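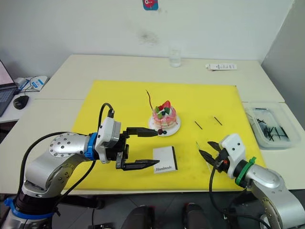
Norness Drehteller im Test: Torten einstreichen ohne Gefluche

Fünf Geburtstage im Mai, und ich hatte die Nase voll davon, Torten auf einem umgedrehten Topf einzustreichen. Also habe ich mir den Drehteller von Norness bestellt, 46 Euro mit Versand. Kein Schnäppchen, mein alter von Bullow hat die Hälfte gekostet (und eierte nach dem dritten Biskuit).

Der Norness läuft richtig schön! Ein Schubs und er dreht ganz ruhig weiter, man hält die Palette einfach hin und die Creme wird glatt. Na ja, fast glatt, ich bin halt ich. Für zweifarbige Schichten, so rosa-weiß, ist das Gold wert. Schwer ist er leider auch, und der Gummiring unten zieht Puderzucker an wie verrückt.

Was mich nervt: Abnehmen lässt sich die Platte nur mit Kraft. Beim ersten Mal stand ich mehr als 40 Minuten mit YouTube in der Küche. Und auf einen normalen Teller umsetzen müsst ihr die Torte sowieso, da braucht ihr einen breiten Heber. Die Beeren kommen bei mir erst danach drauf.

Von mir vier Sterne. Als Nächstes teste ich die Spritztüllen von Pundance.

714 Mal geteilt
5 Kommentare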